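The house rules, version two

I have spent most of March writing rules for people holding a gripper, and I would like it noted that I used to write poetry.

Some background for the two readers who aren't related to me. I run the collection side of a small project called Kivum, out of Skirncombe, where the broadband is poor and the kitchen tables are excellent. People pick things up and put them down again with a hand-held gripper that has a camera on it, and the recordings go off to train an arm that lives with Ha-rang Shin and does as it pleases. My job is to make sure that what we send Ha-rang is usable. Until this spring I did that with a single sheet of A4 headed "Guidelines", which everyone had signed and no one had read. I include myself, and I wrote it.

The trouble came when Lenni Juntunen went through a batch of 778 recordings and threw out rather more than I'd hoped. He sent me his reasons in a spreadsheet. Lenni's spreadsheets have the tone of a disappointed vicar. "Starts with object already held." "Wandered off." "Changed mind." My favourite was simply "Why?", which he had used more than once.

So, new rules. The first draft came to 30, and I was proud of every one. Joni Laaksonen printed it, sat down with a pencil and got it to 18, mostly by pointing out where I'd said the same thing twice in different moods. I fought for the one about jewellery and lost. I fought for the one about not talking to the gripper and won, though I suspect he let me have that.

The ones I'd defend to anybody are dull. Start with the jaws open and empty. One task per recording. If you drop it, carry on and pick it up again, and don't stop the recording in shame, as a recovered drop is worth having. Wipe the lens before each sitting and not with your jumper. Look at the thing before you reach for it. Move at the speed you'd use if you were slightly bored. Say so if your wrist hurts, and then stop, even if there are only a few left to do. That last one is the only rule printed in bold.

The rule that caused the row was about tidiness. My old sheet said "clear the surface before starting", and for a year people did, and we ended up with a great many recordings of one mug on one bare table, like a police exhibit. Pirjo Niskanen, who is far more patient than I am, wrote to ask whether anybody's home looked like that. Mine doesn't. I have seen hers and it doesn't either.

Kaisu Kuusisto took the other side. She held that if you let people leave their things out, they'd start arranging them, and an arranged mess is as false as a bare table and harder to spot. She had a point. I once watched a grown man place a single lemon on a chopping board and step back to look at it.

What we settled on, after two calls and one long silence, is rule six: leave the surface as you'd leave it, take away anything sharp, breakable or private, and don't decorate.
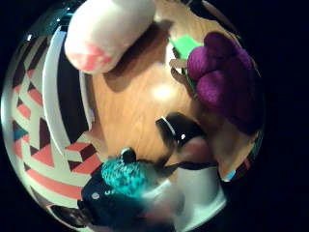

Private turned out to need a rule of its own. Letters, tablets, bank cards, photos of children, anything with a name on. I had assumed people would see to this by themselves and I was wrong, so now it's a check you do before you pick up the gripper, and again at the end. If something slips through, you tell us and the recording goes. No one gets told off. Lenni has promised not to use "Why?" for these.

Joni wants the rules laminated. Ha-rang wants them numbered so that they never change, with new ones added at the end, which is sensible and means rule six will be rule six long after we've stopped believing in it. I've agreed to both. I've also put a version number in the corner, in small type, as I know what we're like.

The old sheet is still pinned up over the sink. I keep meaning to take it down. Pirjo has written "ignore this" across it in green pen, and so far it's the instruction everyone follows best. If you're on the rota and haven't had the new one, write to me and I'll send it, probably with rule eleven spelt properly this time.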